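3.2 What the wrist cameras see

Going in, we figured the head camera would do most of the work and the wrist cameras would just help out at the end. So we were a bit surprised when the Seok policy, trained on 1,782 clips from our Dastdale site, leaned so hard on the wrist views. We wanted to know how much of each wrist image was any use to it, and that's a messier question than it sounds (the arm gets in the way a lot!).

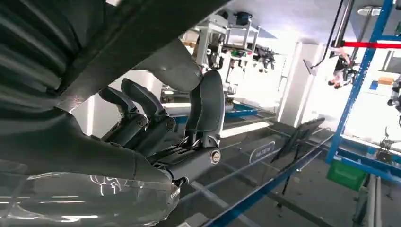
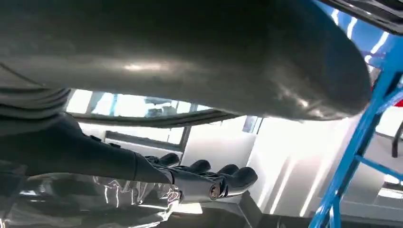
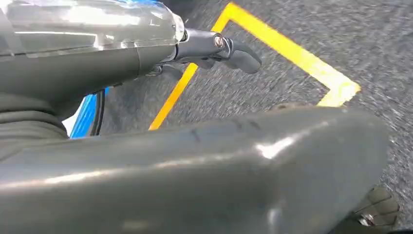
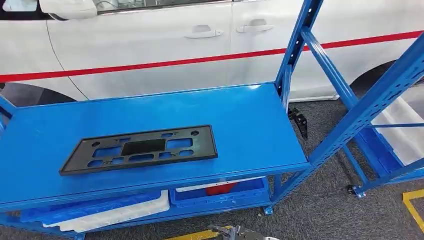

Figure 4. Three wrist views and one head view from the same site. The robot's own hand shows in all three wrist views; the head view has a blue cart with a black perforated plate on its top shelf.

We tried masking first. For 281 held-out clips we painted over every pixel belonging to the robot and ran the policy again, expecting almost no change. It got worse – and by more than we'd have guessed. Our best explanation is that the policy reads finger pose straight from the image, even though we hand it the joint angles as well. We then retrained for 3,000 steps with random masks, and most of the gap closed. The 14 clips that still fail all have heavy glare, and we haven't found a good fix for those. We tried the brightness augmentation from Wilanura too, but it made the grasps slower, so we left it out of the final runs.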